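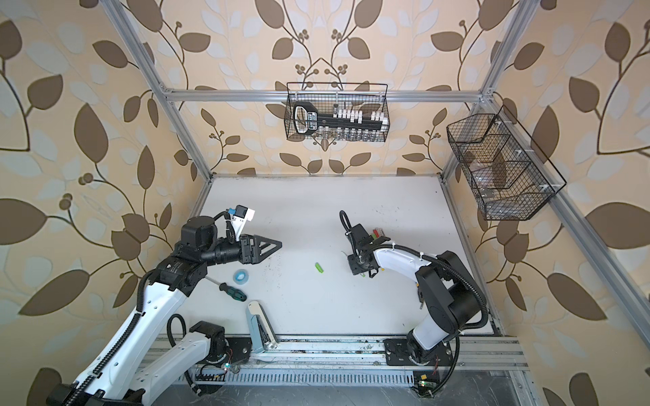

When Robots Come to Work

Maybe you have seen a robot in a movie. It walks, it talks, and sometimes it wants to rule the world. Most robots at work are very different. Many of them are only an arm. They stay at a table, and they pick things up and put them down again.

At the company Trimetti, people put together repair kits for schools and offices. In each kit there are small tools, tape and other useful things. In the past, all the kits were packed by hand. Now two robot arms share one table and do a part of this work.

How does an arm pick something up?

Your own arm has a shoulder, an elbow and a wrist. A robot arm has joints too, and inside each joint there is a motor. At the end, where you have a hand, the arm has a gripper. The grippers at Trimetti have fingers that close together, as when you take a pea between your thumb and one finger. A small camera near the wrist helps the robot to find the thing it must take.

For you, a screwdriver and a roll of tape are both easy. For a robot they are two different problems. The screwdriver is long and thin and can lie in any direction. The tape is round and can roll away. A stapler is more difficult still, for it can be open or closed, and then its shape is not the same.

What do the people do now?

Osvaldo Greco packed kits for many years. "My hands made the same movement all day, and in the evening my thumb was hurting," he says. Today he teaches the arms. When a new tool comes, he shows them the good place to hold it, and he tries again and again until the grip is right. One tool needed 400 tries!

Ruby-Lee Bolger checks the finished kits. She likes that her work is calmer. But she also tells us what she misses. "Before, we were six people at one long table and we talked a lot. Now I must walk to the other room if I want to tell a joke."

Do robots take jobs away?

Sometimes, yes. When a machine does a job, a company may need fewer people for it. At Trimetti no one had to leave, but two packers moved to the warehouse, and one of them did not like it at first. It is fair to ask the workers before the robots arrive. Trimetti did this in December, and the workers asked for longer training. They got it.

Words to know

Joint: a place where an arm can bend or turn.
Gripper: the "hand" of a robot.
Automation: when machines do work that people did before.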